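Entretien de la pince à main du poste Sarkeo : remplacement des patins et remise en service

Publié en septembre 2026

Le présent billet rend compte de l'entretien conduit sur la pince tenue à la main que nous employons dans le cadre du projet Sarkeo. Il s'adresse en premier lieu aux personnes appelées à reprendre le poste de Flolville, et plus largement à celles qui exploitent un outil comparable hors d'un atelier. La procédure décrite remplace la note interne diffusée au printemps, dont plusieurs points étaient devenus inexacts.

Périodicité retenue

L'outil fait l'objet d'un contrôle visuel avant chaque séance et d'un entretien complet au terme de 40 heures d'utilisation. Au moment de l'intervention, le registre indiquait 742 cycles d'ouverture et de fermeture depuis le dernier remplacement des patins. Le jeu précédent avait été déposé à 493 cycles, à la suite d'un décollement constaté sur l'un des bords. L'écart entre ces deux valeurs s'explique, selon notre appréciation, par le changement de colle intervenu entre-temps. Il ne saurait à lui seul justifier un allongement de la périodicité.

Dépose et nettoyage

La pince est placée sur un support stable, mors ouverts. Les vis situées à la base des mors sont desserrées d'un quart de tour, sans être retirées, afin de libérer la contrainte sur l'articulation. Les patins usés sont décollés à l'aide d'une spatule en matière plastique. L'emploi d'une lame métallique est proscrit : une rayure sur la face interne du mors compromet l'adhérence du patin suivant.

Les résidus de colle sont éliminés à l'alcool isopropylique, appliqué sur un chiffon non pelucheux. Il convient de laisser sécher les surfaces 15 minutes avant toute pose. Les fibres textiles constituent, dans notre usage, la principale cause d'encrassement, les séances se déroulant le plus souvent dans des chambres et des pièces à vivre. Elles se logent entre le patin et le mors, où un simple essuyage ne les atteint pas.

Pose des patins et réglage

Les patins de rechange sont fournis par la société Wuyts. Chaque patin est présenté à blanc, puis collé depuis la base du mors vers son extrémité, en chassant l'air avec le pouce. Les deux faces doivent se rejoindre sur toute leur hauteur lorsque la pince est fermée. Pour le vérifier, on glisse une bande de papier ordinaire entre les mors et l'on exerce une traction modérée : la bande doit être retenue de manière égale en haut et en bas.

Les vis sont ensuite resserrées alternativement, à la main, avec la clé fournie. Un serrage excessif durcit la course et fatigue inutilement l'opérateur. Le bloc de serrage et sa fixation sont contrôlés en dernier lieu ; tout jeu perceptible à ce niveau impose de reprendre le montage.

Vérification en situation

La remise en service n'est prononcée qu'après un essai sur des objets du quotidien. Nous privilégions les contenants rigides et transparents de petit format, dont les parois lisses révèlent rapidement un défaut d'alignement. L'outil est avancé mors ouverts, de part et d'autre de l'objet, sur un appui souple tel qu'un lit, plus exigeant qu'une table. Une boîte posée sur un couvre-lit s'incline dès que l'un des mors la touche avant l'autre.

L'opérateur veille à conserver les deux patins dans son champ de vision jusqu'au contact. Le contenu de la boîte demeure en place durant l'essai : chouchous, élastiques à cheveux ou balles de feutre constituent une charge légère et mobile, bien adaptée à ce contrôle. 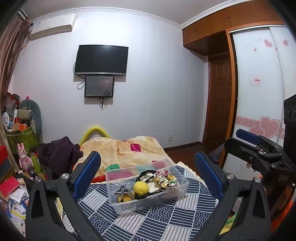 Défauts rencontrés et suites à donner

Un glissement vers le bas au moment de la levée indique le plus souvent un patin mal dégraissé. Le patin concerné est alors déposé et remplacé ; un recollage n'est pas admis.

Une rotation de l'objet entre les mors signale un décalage en hauteur des deux patins. Le contrôle à la bande de papier doit être renouvelé, puis la pose reprise du côté fautif.

Un retour incomplet à l'ouverture relève de l'articulation. Dans ce cas, l'outil est retiré du service et adressé à Eruvent, qui assure la révision mécanique. Aucun démontage de l'articulation n'est autorisé à Flolville.

Consignation

Chaque intervention est portée au registre du poste, avec le relevé du compteur de cycles, le numéro de lot des patins et le résultat de l'essai. Le compteur n'est remis à zéro qu'après un remplacement complet des deux patins. Le stock de rechange devra être reconstitué en octobre ; d'ici là, les jeux disponibles sont réservés aux outils affectés aux séances à domicile.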